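# Chapter 7: Storage and the Flow of Goods

Every business that handles physical goods must put them somewhere. Flour waits at the bakery before it becomes bread, and replacement parts sit on a shelf until a customer's machine breaks down. The time that goods spend waiting is easy to overlook, yet it accounts for a large share of what many firms pay to operate. Rent, lighting, insurance, damage and the wages of people who search for misplaced items are all costs of storage, and all of them eventually appear in the price of the product.

This chapter introduces the basic ideas of storage planning. Chapter 6 dealt with purchasing and followed an order up to the moment of delivery. We now take up what happens after the truck has been unloaded. Students who have not yet read Section 6.4, on order size, should do so before attempting the exercises, as several of them use the same notation.

## Opening Case: The Tornlow Depot

Fivo is a mid-sized supplier of plumbing fittings. For many years it ran a single depot at Tornlow, where washers, valves and short lengths of pipe were kept on open shelves in the cartons in which they had arrived. The depot carried 500 different items. When a carton was opened, its contents were counted by hand, and the remainder went back on the shelf with the new quantity written on the flap.

In July, the company compared its written records with the stock on the shelves. Of the 500 items, 146 did not match. In most cases the difference was small. In 46 cases, however, the records showed stock when the shelf held none, and orders had been accepted for goods that could not be shipped.

Management first considered buying a new record-keeping system. A review by the operations staff recommended a simpler step to be taken beforehand: every item would be moved out of its carton and into a reusable bin of standard size, with one item to a bin. The records could then be rebuilt from a known starting point. The work took place in the evenings, after the last delivery at 6 p.m., and the depot remained open throughout.

## 7.1 Why Containers Matter

A container sets the unit in which goods are moved, counted and stacked. Cartons supplied by manufacturers vary in size, lose their shape when damp and are seldom designed to be opened and closed many times. A reusable plastic bin keeps its dimensions, so shelves can be spaced to fit it. Handle openings in the sides allow it to be lifted without tools. The choice between clear and solid walls is also a practical one: translucent plastic gives some indication of what lies behind it, while solid colors may be used to separate one class of goods from another.

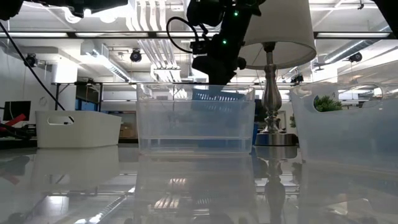
## 7.2 Fixed and Open Location

Under a fixed location plan, each item has a permanent place. Workers learn the layout quickly, but space reserved for an item that is out of stock stands idle. Under an open location plan, goods are placed wherever there is room and the position is recorded at the time. Less space is wasted, although an unrecorded move may cause an item to be lost for weeks.

Many firms combine the two. The Vusport warehouse discussed in Section 7.5 assigns fixed places to its 300 fastest-selling items and stores all others by open location. The Cheng method, presented in Section 7.6, offers a way of deciding where the line between the two groups should be drawn.

### Key Terms

- **Carrying cost:** the total cost of holding goods over a stated period
- **Fixed location:** a plan in which each item has one permanent place
- **Open location:** a plan in which items are stored in any free space
- **Stock record:** the written or electronic statement of the quantity on hand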